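About Us

Hi, and thanks for clicking through to the page most people skip!

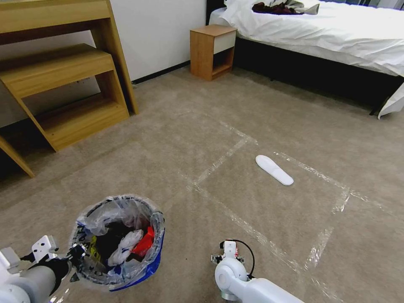

I'm Fabian Hubmann, and I started Burkness with Sándor Kiss because we were both tired of watching robots do one beautiful thing on a clean lab bench and then fall apart the minute you asked them to tidy a bedroom. We're a small company. We study how a two-armed robot can learn ordinary chores in ordinary rooms, and we sell what we learn (mostly training methods and a bit of software) to people who build the machines.

Our main piece of work is a method called Tramo. If you've read any robot learning papers you'll know the usual recipe: a person guides the arms through a job, you record it, you do that over and over, and the robot learns to copy. It works pretty well. Where it goes wrong is in the in-between moments. The robot gets a hand to the trash bin, lands a finger's width too far over, and now it's somewhere the recordings never went, so it does something silly and the mistake grows.

What we do is spend a big part of our recording time on those in-between moments. We start the arms from bad positions on purpose. We begin with the gripper too high, or turned the wrong way, or already bumping the rim of a bin, and the person driving has to get it back on track. Sándor calls these "rescues" and the name stuck. We mix the rescues in with the normal recordings and train on all of it together.

Our first full set had 800 recordings across 21 household chores. The second one, which we finished in March, has 1364, and close to all of the growth is rescues. With the first set, our robot got through a whole bedroom tidy (trash bin, things left on the floor) on two tries out of 10. With the second set and the same robot it was seven out of 10. I danced in the hallway. Ten tries is a small test and I'd love to give you a bigger one, and we're working on it, but you don't see a jump like that very often and I'm not going to pretend I was calm about it!

We also learned some things we weren't looking for. Tape on the floor, for one. We tape out areas on the carpet so we can put objects back in a known region between runs, and for a while we worried the robot was learning the tape and ignoring the shoe. So we ran the same chore with the tape pulled up. It did a little worse, enough that we now move the tape between sessions and do some recordings without any. Soft trash bags are another one. A bin with a bag folded over the edge is a completely different thing to grab from a bare bin, and our early recordings only had bare ones. Silly oversight, mine entirely.

And some stuff still doesn't work. Bedding is hard. Crumpled clothes are hard. Using both arms at once on something floppy is very hard, and the rescues don't help there nearly as much as I'd hoped. Sándor thinks we need longer recordings and I think we need better gripper feedback, and we've been having that argument over lunch since spring.

Our partners at Vasiliu handle the arm repairs and calibration, and they've been wonderfully patient with us. Porkach is our next project, where we take the same method into kitchens. More on that when there's something to show.

If you build home robots, or study them, or you just have a question about how any of this works, write to us through the contact form. I read everything myself, and Sándor answers the math ones.

Page last updated 7/31/19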